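Hudent – part-time evening receptionist wanted, Limthorpe clinic

Need someone for the front desk, 4 to 8 pm, start in January if you can. Sooner is fine too. Small dental office, two chairs, busy phones. Our last evening person moved away and we've been covering it ourselves, badly.

What you'd do: answer phones, book and move appointments, take payments, chase the people who forget their forms. Some filing. We have 526 active patients and a lot of them like to talk so patience is a must. Lock up at night with whoever is on.
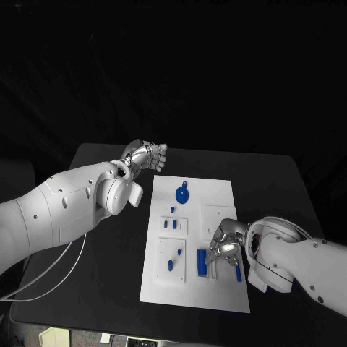
Experience in a medical or dental office is nice – not required. We use Vieira for scheduling, takes an afternoon to learn. You do need to type OK, show up on time and be alright with upset people. Spanish or Portuguese a big plus, lots of famlies here speak one or the other.

Pay is $233 a week for 12 hours, three evenings, paid every two weeks. Cleanings free for you and one family member after 90 days. Parking out back. Bus stops on the corner, last one is 8:40.

To apply: send a resume or just a page on where you've worked, plus two references, to Rui Barreto at the front desk. Drop off in person is best, 291 Rerirness Road, side door after 5. No calls during the day please, the line is for patients.

Interviews are short, 20 minutes with Rui and Dr. Nassoro Nyaga. Tell us which evenings you can't do. We'll get back to everyone, might take a week or to.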